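Print this release | E-mail this release

Sunday, April 28, 2024
By Stetent Communications

Stetent opens orders for second stage of Mollcombe picking arms

MOLLCOMBE: Stetent will buy its next group of robot picking arms over two budget years instead of one, the company announced today. The arms will go into the Mollcombe packing centre, where staff put together mixed orders of food and small household goods.

The first stage was approved last year with a budget of $295,000 and came in under that amount. The second stage has a ceiling of $397,000, covering arms, grippers, spare finger pads, floor work and staff training. Installation is not included and will be paid for from the centre's maintenance budget.

Vondráček will supply the arms. Batik, which already looks after the conveyor controls at Mollcombe, has the service contract for three years, with an option for two more. Both firms were chosen through an open tender that closed in April.

Stetent asked bidders to price each arm on its own and to list parts that wear out separately. In the first stage, finger pads and cables were bundled into the purchase price, and the centre had trouble working out what a year of running would cost. Under the new contract, pads are ordered in lots of 500 at a fixed price until the end of the service term.

Bidders also had to show their grippers handling goods of different shapes and surfaces, including wrapped snack foods, fruit and folded textiles. Each bidder was given 500 picks to complete, with no change of gripper allowed part way through. Results made up half of the final score. Price made up a third, and service and delivery times made up the rest.

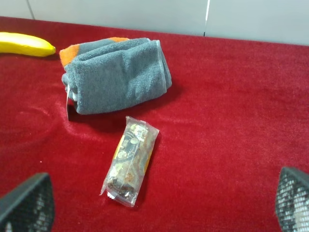
Will the centre need a different gripper for each kind of product?

The budget allows for one two-finger gripper per arm, plus a small pool of spares kept on site. Heavy and oversized goods will still be packed by hand.

Stetent will review running costs after the first six months. If they stay within the forecast, the remaining arms will be ordered at the prices already agreed. If they do not, the company can delay that order for up to a year without penalty.

No jobs at Mollcombe will be cut as part of the purchase. Packing staff who want to move into equipment roles can apply for paid training, which will be held at the centre during normal shifts.

A summary of the tender scoring is available on request from the Stetent purchasing office in Mollcombe.

Print this release | E-mail this release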